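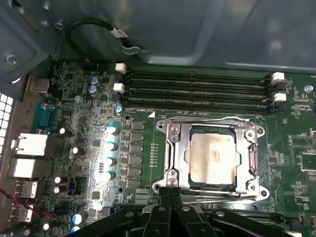 Carved stones above Feltton — which way up?

hollowayjack
Posted 7:52 pm

Finally did the Hurker ridge walk at the weekend, after reading about it on here for ages. We parked at the Tindport end, went over the stile and followed the wall up until it gives out. Found the big cup-marked slab no problem, and then the smaller one with the rings, but I couldn't find the third stone at all. The old leaflet says it's 46 paces uphill from the ringed one. I did 46 paces uphill and ended up in a gorse bush. Did it again with my brother's longer legs and he ended up in the same gorse bush, slightly further in. Is it still there?

mossandlichen
Posted 8:10 pm

Still there in October, I had my sandwiches on the flat rock next to it. The leaflet is wrong, or at least it's badly worded. Uphill should be read as up the line of the old field bank, so you bear left. If you hit gorse you've gone too straight. Look for a hawthorn leaning right over and the stone is just below it, nearly level with the turf.

Go when the sun is low if you can. At midday I walked straight over the carvings and I knew what I was looking for!

tarnside_pete
Posted 8:31 pm

Sorry but I don't think that's the third stone. The one under the hawthorn has two cups and a groove, and I've always thought the groove was a plough scratch. The proper third stone is on the far side of the bank, much bigger, with a worn ring on the top corner. I've got the Nanayakkara survey booklet and it's drawn in there quite clearly, number 1467 on the map at the back.

mossandlichen
Posted 8:44 pm

I've got the booklet too, and the map in the back is at such a small scale that the dot covers half the hillside. Plough scratch, though? On that slope? You'd need a very determined ox.

tarnside_pete
Posted 8:49 pm

People ploughed worse. There are ridges on the Feltton side that make my knees hurt just looking at them.

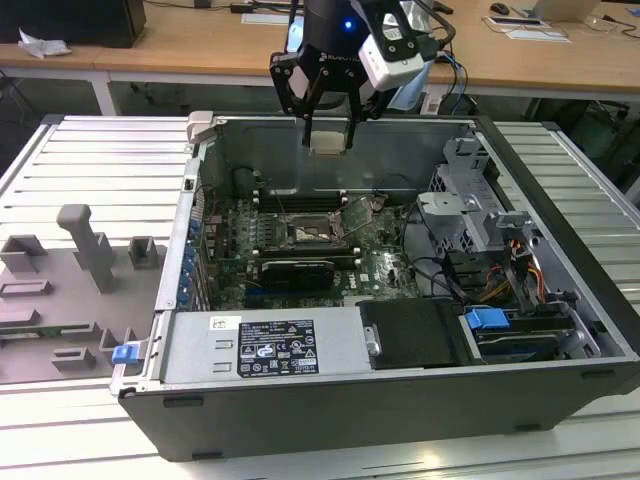 Desktop tower on its side with the cover off

fernbank
Posted 9:15 pm

Can I put in a word for both of you being right? I went up with the booklet a couple of years ago and I'm fairly sure there are two stones, one each side of the bank. The leaflet only mentions one and the booklet only draws one, and I suspect they each picked a different one. The groove does look odd to me, it's much sharper than the cups are. Doesn't have to be a plough, could be someone dragging a gatepost.

Also, if you're going back, the top path is a mess at the moment. Take the lower one past the sheepfold. It adds 700 metres but you keep your boots.

hollowayjack
Posted 9:28 pm

Brilliant, thank you all. So bear left for the hawthorn, then over the bank for the big one. Is there a gap in the bank or do you just scramble?

tarnside_pete
Posted 9:36 pm

Scramble, but it's only waist high. Please don't pull any stones out of it, it's bad enough already.

mossandlichen
Posted 9:41 pm

Agreed on that at least. And no chalk in the carvings for photos, somebody did it to the ringed one and it took all winter to wash off. A torch held flat to the rock does the job much better. I still say it isn't a plough scratch.

hollowayjack
Posted 9:50 pm

Torch is packed. Will try and get up there again before the bracken's back and report in.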